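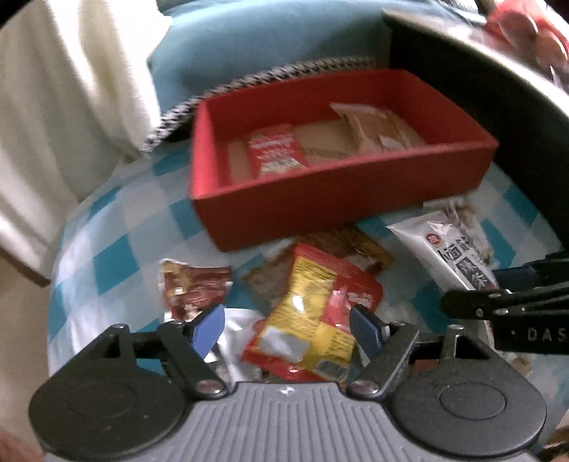
Packing is the hardest thing they could have picked, according to one parent of a team member, and the kids picked it anyway. She had figured on line followers, maybe a little car that stops before it hits a wall. What she got was a kitchen table job for the whole spring and a lot of talk about wrappers.

The Reken robotics club wraps up its year tonight, 6/26/20, with its season project still going and the summer challenge next. The project is called Bridis. The job sounds simple. Take mixed snack packets off a table, put them in an open box, don't crush anything, don't drop anything. Students do it by hand first, with hand-held grippers, and the recorded runs get used to teach a program how the grabbing is done.

Club has 19 members this year, middle and high school together. Most of the work since spring was done at home, in kitchens and living rooms, on whatever table was free. Families got used to it. Mostly.

Why snacks? Cheap, for one. Also hard to hold. A wooden block has sides and stays the same shape when you squeeze it. A snack packet folds, slides, puffs up at one end when you pinch the other. Shiny plastic is a problem too – glare throws off the part of the program that looks for edges, and the club lost most of a month to that before anyone thought to move a lamp.

Rules the students wrote for themselves are short. One packet at a time. No pushing it along the table into a corner. If it falls outside the box the run still gets saved but goes in a seperate folder, marked as a miss. Misses are kept on purpose. The club wants the program to know what a bad grab looks like, and there was a long argument over that in the spring, settled by a vote that was close.

So far the team has saved over 70 good runs. Goal is more than that by August, when the regional student challenge at Corance is set to take place, online or in person, to be decided. Organizers there have told teams to get ready for both.

Two hands or one is the other argument. Older students like two, one gripper to steady and one to pick. Younger ones say one is faster and easier to learn from. The two-hand runs take longer and need more practice, and a few members gave up on them by the second week. The plan now is to enter with both and pick the night before. Probably a bad plan, one of the older members said, but it's the plan.

Software side is behind. The program can find a packet on a plain tabletop fine. Put down a patterned cloth and it gets confused, picks the pattern, goes for a square. Students have been asked to use different tablecloths, towels and place mats at home for this reason, the busier the better. One family is reported to be out of clean towels.

The club goes back to 1995, when it was a Saturday electronics group run out of the shop room at Ng, and some of the old soldering stations are still in use. It went over to robots later on. This is the first year it has entered anything to do with packing or sorting. Past entries were all drivers and climbers, and one boat.

Money is tight but OK. The spring sale did not happen. Parts came out of last year's leftover budget, plus a small grant from Corance that goes to every team that enters. Fingertip pads wear down and need replacing, and that is where most of the spending went. Snacks come second. There is a rule about eating the test items – not until they have been retired – and the rule is not always followed.

Tonight's meeting is on video, starts at 8, families welcome. Two teams will do live packing from home, then a short talk on the misses folder, then sign-up for summer. Anyone going into grades six through twelve can join, no experience needed. Grippers are shared and get passed along on a two week schedule, wiped down between homes. New members start with boxes and blocks and move up to packets once they get the feel of it.

Sign-up sheet stays open thru the end of next week. Donations of packaged snacks can be left in the bin by the shop room door at Ng. Unopened please, and no chips – they don't last.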